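Druvora Dishroom Cell, Set-up and Operation
Section 4. Changeover from hand racking to two-arm racking
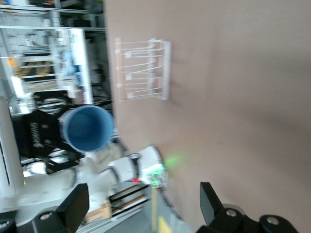 4.1 Scope
This section applies to sites where cups were previously racked by hand. After changeover the cell handles cups only. Plates, glassware and anything chipped stay with the dishroom staff. Staffing at the station drops from two racking positions to one attendant position per shift. Post the revised duty sheet before the first automatic run.

4.2 Before you start
1. Confirm that the attendant has signed the training record (form 310).
2. Clear the work area of loose cups, cloths and tools.
3. Check that both arms are parked and that no one is inside the marked zone.
4. Check that the rack is firmly fixed. Tighten by hand only.

4.3 Teaching the rack position
1. Select TEACH on the panel and enter rack code 466.
2. Move the first arm to the lowest peg at reduced speed.
3. Press STORE. Repeat for the highest peg.
4. Run one cup through the full cycle with the attendant at the stop button.
5. If the cup touches a crossbar, delete both points and start again from step 1.

CAUTION: Do not reach between the arms to straighten a cup. Press STOP, wait for both arms to park, then enter.

NOTE: Fault 854 means a cup was not detected in the gripper. Clear it at the panel. Three faults in one shift must be written in the log.

4.4 Attendant duties
The attendant loads cups, inspects racked cups and clears faults. Lifting full trays is no longer part of the racking job. Attendants rotate every 2 hours, as inspection is more tiring than it looks. At the Orkcombe site, staff moved off racking were retrained for plate inspection in September.

Questions about duty sheets go to Ailbhe Mac Carthaigh, site changeover lead.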